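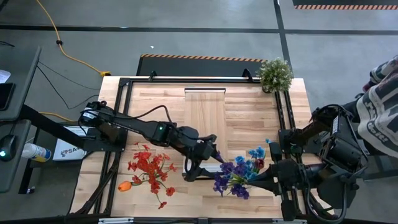 Ich gebe es gern zu, ich mag Kunstblumen, und zwar schon seit dem April, in dem mir meine Tante Sheila einen Strauß in Lila und Himmelblau aus Podham mitbrachte. Man rümpft ja schnell die Nase darüber (ich früher auch!), aber wer einmal einen Abend lang Stiele gebogen und Blau neben Rotorange gelegt hat, der weiß, wie friedlich so etwas macht. Eine einzelne Tulpe darf ruhig ein bisschen abseits liegen. Und ein Regal daneben, schlichtes helles Holz auf schwarzem Metall, dazu etwas Grünes im Topf, mehr braucht eine Ecke für mich nicht.
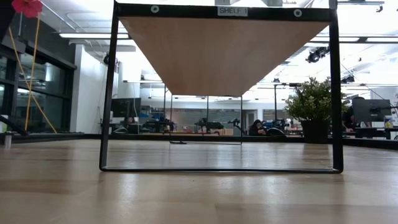 Lena Żak hält dagegen, ihr fehle der Duft, und Staub wischen müsse man bei den Dingern schließlich auch noch.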